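Home Topics Ask Members Sign in

Insulating solid brick walls from the inside — how thick before we regret it?

Amr Benkirane

Hello all, and thank you in advance for reading, because I do go on a bit. We own the end unit of a row of sixteen brick houses in Wullstead, put up after the war with solid walls and no cavity whatsoever. The living room is miserable in March, and our gas bill for the last cold month came to $372. The outside has to stay as it is under the row's rules, so the insulation has to go indoors. One contractor wants to put up 2 inches of wood fiber board with lime plaster over it. The other says go to four inches and be done with it. I would love to hear from anybody who has lived with either one!

Wael Slaoui

Welcome, Amr! We did ours two winters ago, in a row very much like yours, and I'd go with the thinner board. Once you insulate inside, the brick stays colder and dries more slowly, and the thicker you go the more that matters, especially on an end wall that takes all the rain. Have somebody look over the pointing and the gutters first. We had to repoint almost the whole gable before Belkadi, our plasterer, would even unload his van, and I grumbled at the time, but he was right.
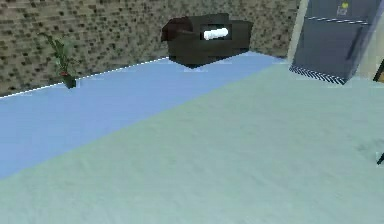 Moisture is the part I would spend my money on, more than the last inch of board. Ask both contractors how they will treat the joist ends where they sit in the brick, and how far they plan to return the insulation along the party wall (ours goes back about a foot and a half). Then think about how you live in the room. A big boxy armchair pushed tight into an outside corner will keep the air from moving behind it, and that is where we got our first gray spots, so leave a hand's width. A small potted plant down by the baseboard is no trouble at all — my wife has several. And take the baseboard off before the boards go up, please, don't let them butt up to it.

Flukura

we used foil backed foam, went up in a weekend, no problems so far. cheaper too

Lelureo

Careful with the foam on solid brick, it won't let the wall dry to the inside. Otherwise I agree with Wael. Also measure your window reveals, Amr, ours only had room for a very thin board and we had to order it specially.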